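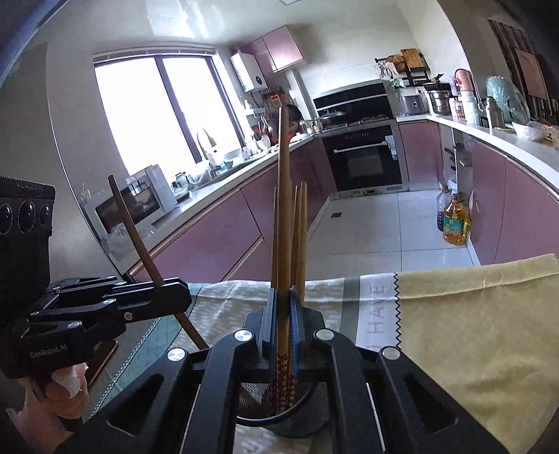
"How long do I have to send in the proof of loss?"

"The form says 35 days from the letter, and the letter is dated the day it was typed, so you've lost a few already."

Fumiko Shibata wrote the number on the back of the envelope. The adjuster from Cruzado had one chair for visitors and a radiator that knocked. She had come in from Arkthorpe on the early bus with the policy in a bread bag.

"The pipe went in November," she said. "I told your office the next morning."

"You told Trimside. They sell the policy. We handle the loss."

"The man said he'd pass it along."

"He did, in the end." The adjuster turned a page. "You shut the water off yourself?"

"Yes."

"And called a plumber?"

"My nephew. He's not a plumber."

The adjuster wrote that down. It took longer to write than it had to say.

They went through the back bedroom first, the floor, then the dresser, then the two quilts. He asked what each thing had cost and what year. She knew the years. For the quilts she had no price – her mother had made them – and he left the box blank and then put in a dash.

"I can't pay on a dash," he said. "Find out what someone would charge to make one."

"Who would make one?"

"There's a shop in Stindgate. Get it in writing."

He gave her 3 sheets stapled at the corner and marked the places to sign. One needed a notary. The bank would do it before four if she had her license with her, and she did.

At the door she asked whether the nephew would be a problem.

"Did he keep the piece of pipe?"

"It's in my garage."

"Leave it there," the adjuster said. "Don't let him clean up."

She put the sheets in the bread bag with the policy and walked down to the bank.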